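Budget für einen zweiarmigen Manipulationsplatz planen

Stand: Februar 2024

Die Anleitung beschreibt, wie ein Arbeitsplatz mit zwei Roboterarmen und Greifern für Handhabungsaufgaben aus dem Küchenbereich kalkuliert wird. Sie richtet sich an Labore und kleine Entwicklungsabteilungen, die den Antrag selbst schreiben. Grundlage sind die Beschaffungen an den Standorten Groketberg und Siditz.

Schritt 1: Aufgaben festlegen

Zuerst wird die Aufgabenliste geschrieben, danach werden Angebote eingeholt. Für jede Aufgabe sind Masse, größte Abmessung und Nachgiebigkeit des Greifguts zu notieren, außerdem die Höhe, über die es gehoben werden muss. Ein Dämpfeinsatz mit hohem Rand verlangt mehr freien Raum über der Tischplatte als ein flacher Teller. Weiche Teigwaren stellen geringe Anforderungen an die Traglast, aber hohe an die Dosierung der Greifkraft.

Schritt 2: Arme und Greifer getrennt anfragen

Komplettpakete erschweren den Vergleich. In Siditz wurden Arm, Greifer, Flansch und Kabelsatz als einzelne Positionen angefragt; erst dadurch fiel auf, dass der Kabelsatz in zwei Angeboten fehlte. Für Greiferfinger sind 3 Ersatzsätze je Arm einzuplanen. Die Lieferzeit betrug dort 8 Wochen, im August länger.
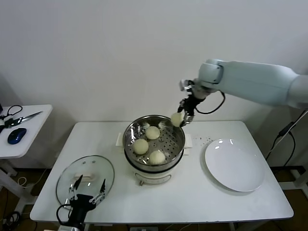 Bei der Traglast ist das Eigengewicht des Greifers samt Kabel abzuziehen. Maßgeblich ist der Wert bei ausgestrecktem Arm, den manche Datenblätter nur im Anhang nennen. Fehlt er, wird er schriftlich nachgefordert.

Schritt 3: Tisch, Strom und Kabelführung

Dieser Posten wird regelmäßig zu niedrig angesetzt. Anzusetzen sind:

Arbeitstisch mit ausreichender Steifigkeit
Beistelltisch für Werkzeug und Bediengeräte
Kabelkanäle und Zugentlastungen
getrennter Stromkreis für Haushaltsgeräte
Not-Halt in Reichweite des Bedienplatzes

In Groketberg kamen dafür fast 1000 Euro zusammen – ohne Elektroinstallation. Heizende Geräte gehören nicht an dieselbe Steckdosenleiste wie die Steuerung.

Schritt 4: Verbrauch und Reinigung

Lebensmittel, Geschirr und Reinigungsmittel werden als laufende Kosten geführt. Krümel und Dampf erhöhen den Wartungsaufwand an Greifern, deren Mechanik nicht abgedichtet ist. Die Schutzart ist deshalb vor der Bestellung zu prüfen und im Antrag anzugeben.

Schritt 5: Reserve und Freigabe

Auf die Summe aller Positionen werden 20 Prozent Reserve aufgeschlagen. Die Kalkulationsvorlage aus dem Projekt Shin enthält dafür eine eigene Zeile. Wer über den Rahmenvertrag Peltthorpe bestellt, trägt die Versandkosten gesondert ein – sie sind in den Listenpreisen nicht enthalten. Angebote mit einer Bindefrist, die vor dem Freigabetermin endet, müssen vor der Einreichung verlängert werden.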